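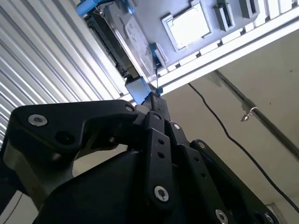
Gripper links and hex-socket screws beneath an electronics tray.

Chapter 7
Regenerative Braking

7.1 Where the Energy Goes
7.2 The Motor as a Generator
7.3 Blending Two Kinds of Brakes
7.4 When the Battery Says No
7.5 Service and Wear

Before you start

You should be comfortable with kinetic energy and with the three-phase motor described in Chapter 5. Section 7.3 also uses the hydraulic brake diagram from Chapter 3. If you skipped that chapter, read at least its first two sections, up to the master cylinder.

Terms used in this chapter: blended braking, coast-down, friction brake, inverter, one-pedal driving, regenerative torque, state of charge.

Stojan Popescu drove a delivery route for Kesance in the hills outside Mandia. For most of those years he had a gasoline van, and he had its front pads changed every spring. When the company moved the route to Tomar electric cars, he kept to the same habit and took his car in. The mechanic measured the pads and sent him home. They had hardly worn at all. The rotors were another matter. They had a coat of rust that took several hard stops to clean off, and one of the rear calipers was sticking.

Both results have the same cause. On the long grade down into town, the Tomar slowed itself with its motor, and the friction brakes did very little. Parts that used to wear out from work had begun to suffer from a lack of it. A technician who services these cars has to look for different problems, and a designer has to plan for them.

7.1 Where the Energy Goes

A moving car has kinetic energy. To stop the car, that energy has to go somewhere else. A friction brake turns it into heat in the pads and rotors, and the heat passes into the air. None of it can be used again.

Take a small car with a mass of 920 kg moving on level ground at 20 meters per second. Its kinetic energy is one half the mass times the speed squared:

E = 1/2 x 920 x 20 x 20 = 184,000 joules, or 184 kJ

A friction-only stop from this speed turns nearly all of the 184 kJ into heat. The rest is lost to air drag and to the rolling resistance of the tires. Notice that the speed is squared and the mass is not. A car moving at half this speed has one quarter of the energy, 46 kJ. This is why most of the energy that can be recovered in a stop comes from the first part of it, while the car is still moving fast.

Hills add a second source. Suppose the same car comes down a road that drops 100 meters in height. The potential energy it gives up is the mass times the acceleration of gravity times the height:

E = 920 x 9.8 x 100 = 901,600 joules

That is nearly five times the energy of the stop on level ground. If the car holds a steady speed all the way down, its kinetic energy does not change, and the full 901,600 joules must leave the car by some path. Drag and rolling resistance take part of it. The brakes or the motor must take the rest.

If the road is 2 km long, the average force of gravity along the road is 901,600 divided by 2,000, or 451 newtons. At 20 meters per second, this gives a power of 9,020 watts. A motor that can drive a car up the same hill can easily absorb this much on the way down. The demands of a hard stop are much greater, as you will see in Section 7.3.

Recovery is never 100 percent. Energy passes from the wheels through the gears to the motor, from the motor through the inverter, and from the inverter into the battery. Some is lost at each step. When the driver speeds up again, the energy makes the same trip in the other direction and is reduced a second time. For this reason, a driver who lets the car roll when the road allows it will often use less energy than one who slows down and speeds up over and over, even in a car with very good regeneration.

A note on units

Battery capacity is usually given in kilowatt-hours. One kilowatt-hour is 3,600,000 joules. The hill above, before any losses, is therefore worth 0.25 kilowatt-hours. Keep this figure in mind when you read claims about range. Regeneration returns part of what was spent to reach the speed or the height. It does not add anything beyond that, and on a flat highway at steady speed it has almost nothing to return.

7.2 The Motor as a Generator

The motor in an electric car needs no extra parts to work as a generator. When the inverter drives current so that the magnetic field in the stator pulls the rotor forward, the machine produces driving torque. When the inverter shifts the timing of that current, the field holds the rotor back. The torque changes sign, and power flows toward the battery.

The driver feels this as drag. In the Waro system, used as a reference design in this chapter, the amount of drag depends on the position of the accelerator pedal. Pressing the pedal partway gives driving torque. Easing off brings the torque down through zero and then into the negative range. With the pedal fully released, regenerative torque reaches the limit set by the controller.

Two limits apply. At high speed, the limit is power: the inverter and the battery can accept only so much, and since power is torque times rotational speed, the torque must be reduced as speed goes up. At middle speeds, the limit is torque, which depends on how much current the windings and the inverter can carry. Figure 7.2 plots both limits for the Waro motor. Near zero speed the curve falls off again, and the controller hands the last part of the stop to the friction brakes.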